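Chapter 4
Clearing the Surface

Let's begin with the best part of any working room: the table. I have loved tables since I was small enough to sit under one, and I still think you can learn more about how a household or a workshop runs from its tabletop than from all its cupboards put together. Things land there. Mail, mugs, a screwdriver that was needed once in July, the lid of something long since thrown away!

In Chapter 3 we sorted what lives behind doors. Now we move out into the open, where every object is competing for the same flat space. By the end of this chapter you should be able to clear a surface, decide what has earned a place on it, and lay it out so that the next job can start without a hunt.

Key terms for this chapter: reach zone, landing spot, resting load, tether.

4.1 What a surface is for

Kátia Paiva, whose Hikgate workbook many of you will have used last year, asked 115 households to write down the main use of their largest table. Plenty of them left the line blank. They used it for everything, so they could not name one thing, and I find that wonderful (and a little alarming, if you have ever tried to eat dinner beside a half-glued chair leg).

Try it with your own table before reading on. Write one use in pencil. Then look at what is sitting there now and ask which of those items belong to it.

4.2 The reach zone

Sit or stand where you normally work and sweep one arm across the top. The area you cover comfortably is your reach zone, and for most adults at a desk it goes out roughly 400 millimeters from the front edge. Tools in constant use go inside it. Everything else moves back, or off.
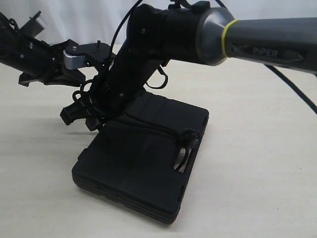 Cords deserve a section of their own, and they get one in 4.5, but start noticing them now. A tether is anything that ties an object to one place: a power lead, a chain, a hose. Tethered objects go down first when you plan a layout - they have the fewest choices - and the loose ones fill in around them. Pay attention to slack as well. Too little and the object drags, too much and it ends up across the space you just cleared.

Exercise 4.1
Clear one surface completely and wipe it down. Put back only what you need for a single task, do the task, and mark on paper where your hands went.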